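Out and about: the Draltix open day at Gorkport

I nearly didn't go. It was raining sideways and the bus from Nallen only runs twice on a Sunday, but a neighbour had put my name down back in August and I felt I ought to use the ticket. So on Nov 11, 2018 off I went with my sandwiches, and I'm so glad I did!

Draltix have taken over the old rope works by the harbour, and they'd opened the doors for the day to show what they're up to. The big thing is a project called Caron, which is all about teaching robots to do jobs around the house. Washing, mostly — folding it, moving it, putting it in some sort of order. There were 233 of us through the door by lunchtime, according to the girl on the desk, and the tea urn was struggling.

What I liked best was that you could have a go. The robot learns from people doing the job by hand, with a gripper that you hold and squeeze, and a camera on it that sees whatever the fingers see. I managed two T-shirts in the time it takes me to do a whole basket at home (my second was a bit better, though I wouldn't have worn it). They make it look very easy on a bed with the clothes laid out flat, a dark navy garment folded next to something pale.
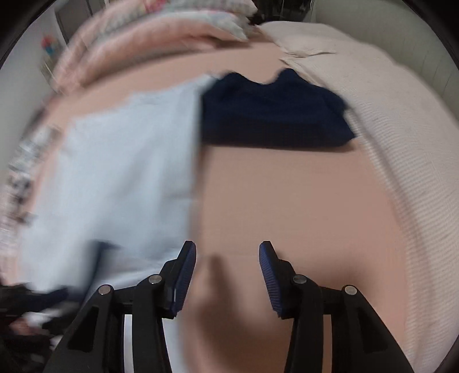

My wrist ached a bit afterwards, and the young man helping me said everyone's does at first. Then we had a short talk with slides, which went on longer than the programme said, and a raffle at 50p a ticket. I won a mug.

They're hoping to do another one next year, so if you fancy it, keep an eye on the board by the library. Wear something warm — the rope works is freezing.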